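Keeping the small parts moving

25/07/2018

The parts room at Kurel is on the ground floor, behind the repair benches. The company services pumps and valves for small water systems, mostly rural ones, and the woman who runs the room has been there since it opened. She agreed to talk about how the stock is kept, on the condition that we left her name out. "It's the room people should read about," she said. "I just order things."

She did not start out in supply work. She was hired to answer the phone, and in her first month she noticed that most of the calls were from customers asking when a repair would be finished. The answer was nearly always the same. The pump was apart on a bench and the technician was waiting for a seal, a spring or a gasket that cost less than a cup of coffee.

"I got tired of saying it," she said. "So I asked who ordered the seals, and everybody pointed at somebody else."

At that time each technician kept parts in a drawer. When a drawer ran low, the technician called a supplier. Two people might order the same part in one week, and then the whole shop would go without another part for a month. She asked for a spare room and was given one that had been used for old files.

The room now holds over 700 different parts. Most of them are small enough to fit in a hand. Large castings and motors are kept in a separate building and are not her concern.

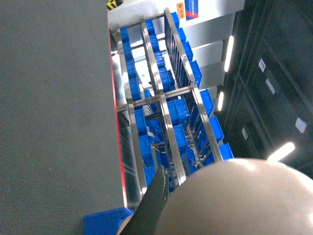

Steel shelving rack with metal rails.

The system she uses is an old one and she makes no claim to have thought of it. Each part has two bins. Technicians take from the first. When it is empty, they drop its card in a tray by the door and start on the second. The card has the part number, the supplier and the amount to order. She empties the tray in the morning and places the orders before lunch.

"The amount in the second bin has to last until the delivery comes," she said. "That's all the math there is. How many do you use in a day, how many days does the supplier take, and then a little extra for the day the truck breaks down."

The little extra is where she and the owners have had their disagreements. Stock on a shelf is money that can't be spent on anything else, and the bookkeeper reminds her of that each March, when the yearly count is done. Her view is that a cheap part should be kept in plenty and an expensive part should be watched closely. She keeps 2000 of one particular rubber ring. She keeps 3 of a certain controller board, and she knows where each of them is.

"If I have too many rings, I've wasted a few dollars," she said. "If I run out of rings, a town is boiling its water."

That has come close to happening. A few years ago Skikden, which supplied most of the shop's seals, moved its warehouse and shipped almost nothing for several weeks. The second bins ran out one after another. She spent those weeks on the phone with anyone who might have stock, and paid more than she likes to remember for a carton of seals from a dealer she had never used before. Some were the wrong hardness and had to go back.

After that she found a second source for every part that could stop a repair. For seals it is MacBrayne, which is slower and costs a bit more. She gives them a share of the orders all year, even when Skikden has everything in stock. "You can't call a company only when you're in trouble," she said. "They have their own regulars to look after."

We asked whether the work would be easier with a computer. There is one in the office, running an inventory program called Tilura, and she uses it for prices and for the order history. She does not use it to decide when to order. The program counts what goes out only if somebody types it in, and a technician with grease up to the elbows is not going to stop and type.

"I tried it for a year," she said. "The computer said we had 136 of a spring, and I was looking at an empty bin. I believed the bin."

She has no objection to the program itself. It showed her that a group of valve kits had not been touched in four years, something she would have been slow to notice by walking past them. Those were sold off to another repair shop, and the space went to filters.

New technicians get a tour on their first day. She tells them to take what they need, to take it from the first bin, and to put the card in the tray. Most of them learn it in a week.
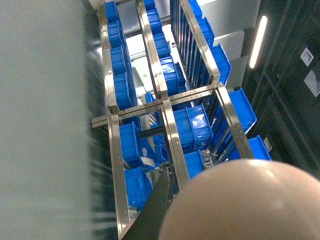
The rule that gives the most trouble is the one about returns. A technician who takes five gaskets and uses four will want to put the last one back, and if it goes back in the wrong place it may end up inside the wrong pump. She asks that loose parts be left on the counter with a note. She sorts them herself at the end of the day. Anything she can't identify for certain is thrown out.

"People hate to see me do that," she said. "It looks like a perfectly good gasket. It probably is a perfectly good gasket. But I don't know which one, so it's trash."

Rubber parts also have a date after which they should not be used. New deliveries go behind the old ones, and she checks the slow-moving items twice a year. She has found rings that looked fine and cracked as soon as she stretched them.

She plans to work a few more years. She has been writing down the things that are not on any card, such as which supplier closes for two weeks in summer and which part number was printed wrong in the catalog and never fixed. The notebook is nearly full. The next job is to go through it with the assistant who started this spring, who has already found two entries that are out of date.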